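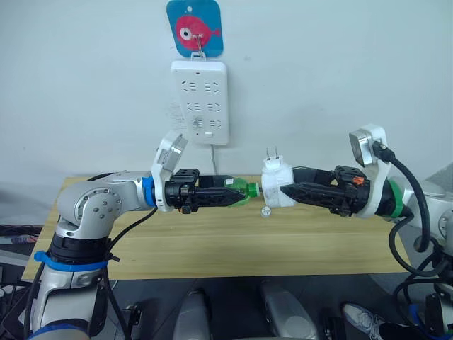
Fig. 1. Green plastic bottle with its cap still on.

Do Caps Stay On? Bottle Sorting in Two Student Dorms
Project report, June 2022
Selim Aydoğan and Farzana Mondal

1. Why we did this
The recycling rules in our dorms changed last October. Old posters said take the cap off. New posters say leave it on. Both posters are still up in Prendlow House, on the same wall, right by the laundry room door. We wanted to know what people do with two different instructions in front of them, and if it's any better in Fistberg House, where only the new poster is up.

2. What we did
Short survey on paper, slipped under doors. 200 handed out across both buildings. Four questions: do you rinse, do you leave the cap on, do you squash it, where did you learn that. We also talked to 20 people for a few minutes each, mostly in the kitchens around dinner. Farzana did Prendlow, Selim did Fistberg. We did not go through anyone's trash (we were asked this a lot).

The survey went out right before finals. Bad timing, our fault. Fewer forms came back than we hoped and some had only the first question filled in. We kept those for the rinsing part and left them out of the rest.

3. What people told us
Rinsing: most people say they do it if the sink is free. Milk yes, water bottles no, detergent almost never. Several people were surprised detergent bottles could go in at all.

Caps: Prendlow is a mess. People who moved in before October take the cap off, newer people leave it on, and roommates argue about it. One pair had a separate jar just for caps and no plan for the jar. Fistberg was more consistent but a lot of people there said they had never read the poster, they just couldn't be bothered to unscrew anything. So right answer, wrong reason.

Squashing: depends on the bottle. Thin ones get squashed. Big thick ones go in whole becuase nobody wants to stand on them in the kitchen.
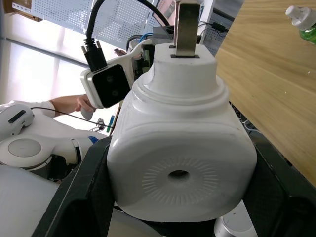
Fig. 2. Large white plastic bottle on its side in a black crate.

Big bottles came up more than we expected – 3 people brought them up without being asked. Complaint was the same every time: one or two of them and the kitchen bin is full, then everything else goes in general waste.

4. Problems with our data
People know what they are supposed to say. Also the kitchens we visited were the busy ones, so quiet floors are missing. We shoud have asked which floor.

5. Suggestions
Take down the old Prendlow poster. This is free.
Put a separate bin for large bottles on the ground floor of each building.
Say on the poster that detergent bottles are OK.
Ms. Siriwardena in the housing office has our forms and a copy of this report. She says posters get looked at again before move-in.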